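This site uses cookies to remember your settings. Accept | Manage

Bando Foods – Participants Wanted, Steamed Bun Storage Study

Bando is recruiting 58 adults for a taste panel on the texture of plain steamed buns after frozen storage. Sessions are held in January at the Muta building and last 90 minutes, with a break between samples. 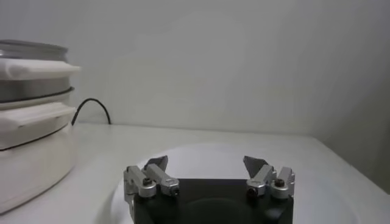
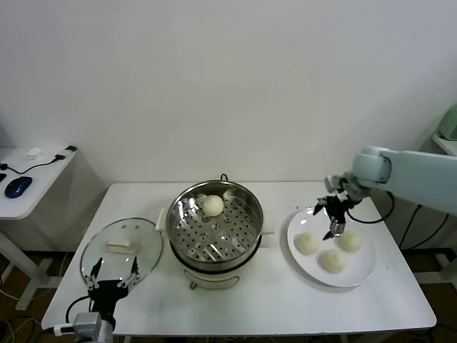 Participants must be 18 or older, with no allergy to wheat, yeast or soy. Smokers are not eligible. Each person attends eight sessions and scores firmness, chew and surface stickiness on a paper form. Payment is $386 on completion – partial attendance is paid per session. Apply at the Coppens Street desk, Room 284.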